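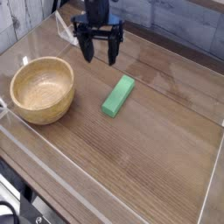 **Skoneck Community Kitchen opens its doors in September with free evening classes**

SKONECK – After a long summer of painting, plumbing and a great deal of borrowed furniture, the Skoneck Community Kitchen will open to the public in September on the ground floor of the old Pestirgate bakery. Anyone who lives in town can sign up, and the first season of classes is free!

The season has seven evening courses, starting with bread and ending with winter soups. Each one runs for four weeks, from 6 p.m. to 8:30 p.m., and no experience is needed. Children over ten are welcome with an adult.

"I learned to bake in this building when I was fifteen, and the ovens were already old then," said Krisztina Juhász, who will teach the bread course. "We kept one of them. It heats a little more on the left side, so everybody will learn to turn their loaves."
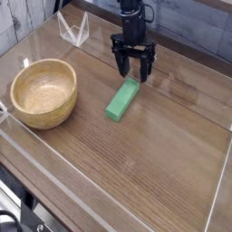

The kitchen has three cooking stations, a walk-in pantry and a long table where each class will sit down and eat what it made. One station has a lower counter and open space underneath for people who cook sitting down. The Stendden Orchard is giving apples and pears for the whole fall, and the Fülöp family is lending its cider press for opening night (bring your own bottles, clean ones please).

Wilmer Tello, who will lead the soup course, has been testing recipes on his neighbors since June. His squash and white bean soup will be served at the opening, along with Tuulikki Rissanen's rye flatbread and a plum cake that she refuses to share the recipe for until week three of her course.
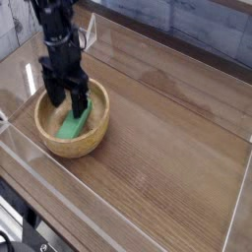 "People have been stopping at the window for months to ask when they can come in," said kitchen manager Kornél Somogyi. "I'm so happy to finally give them a date and a chair."

Sign-up sheets are at the Skoneck library and at the kitchen's side entrance on the courtyard. Places are given in the order that names come in, and a waiting list will be kept for every course. Aprons are provided. Please bring a towel and a container for leftovers.

**Press contact:** Krisztina Pap, Skoneck Community Kitchen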